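3. Key storage at the entrance of the home

3.1 Setting and material

The field work was done in the model apartment of Hiltside, a housing project where small homes are let to people who live alone for the first time. We chose the entrance because in our earlier survey, held in February, the residents named it as the place where they lose the most time. Of the 145 residents who answered, many wrote that they own a hook or a bowl for keys, but that the keys are still found in a coat, on a chair or on the floor. Wim Kramer collected the answers and Luuk Boersma coded them by place and by kind of object.

In this section we look only at hooks that are glued to the wall or to a board. Rails with screws were left out, as the tenancy rules of Hiltside forbid drilling in the walls of the entrance. The rules are the same in Lindano, the second building of the project, so we expect that the findings can be used there also.

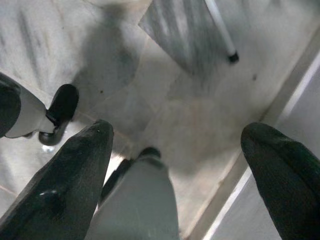

The floor has its own part in the storage of keys, although residents do not think of it as storage. A key that slips from the hand stays where it falls until somebody sees it, and how soon it is seen depends on the pattern and the color below it. In a pale floor with soft grey streaks, such as the marble-like surface here, a thin metal key may be taken for one more streak, while a dark cord is found quickly. Two residents had already tied a ribbon to their keys for this purpose, and one of them told us that she took the idea from her mother.

Light also matters. The lamp in the entrance is often behind the person who searches, and then the person looks into his own shadow. We did not measure the light level and we can not say how large this effect is.
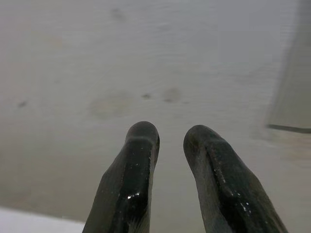
Figure 3. Plain light gray surface, seen from near.

3.2 Position of the hooks

Hooks of one household are mostly placed in a straight horizontal row. This looks orderly, but cords and key rings then hang side by side at the same height and they easily catch each other. When one set is taken, the neighbor set may come with it and fall. In the interviews this was the most common complaint about adhesive hooks, more common than a hook which lets go of the wall.

A row with a slope is a simple answer. Each hook is lower than the one before it, so the upper part of every cord is at its own height. With 4 hooks the row stays short enough for a narrow entrance. The slope has a second use for households with children, who can be given the lowest hook. 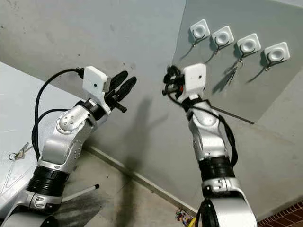

Figure 4. Adhesive hooks in a descending row on a pale grey board. A small bunch of keys hangs below the third hook, and dark cords hang below the others.

We advise to mix cords and bare key rings with some care. A bare ring is small and sits close to the hook, and it is easily recognized between two cords. Cords of the same color are more difficult to tell apart. Several residents said that they take the wrong one when they are in a hurry, and that they discover the mistake only at the door of the storage room.

Boersma compared the wishes of the residents with what is sold in the local shops, Ratar and Leemans. Both sell the hooks in small packs without any advice about the distance between them.
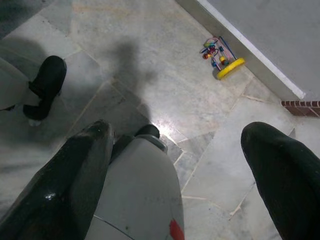
The residents therefore decide the distance by eye, and most of them put the hooks too near to each other. In the interviews 13 residents said that they had moved a hook at least once after the first week. Moving it costs a new adhesive pad, and on painted walls it can leave a mark. For this reason we prefer a separate board, which can be taken away when the tenant leaves. The choice of board and the way of fixing it are treated in Section 4.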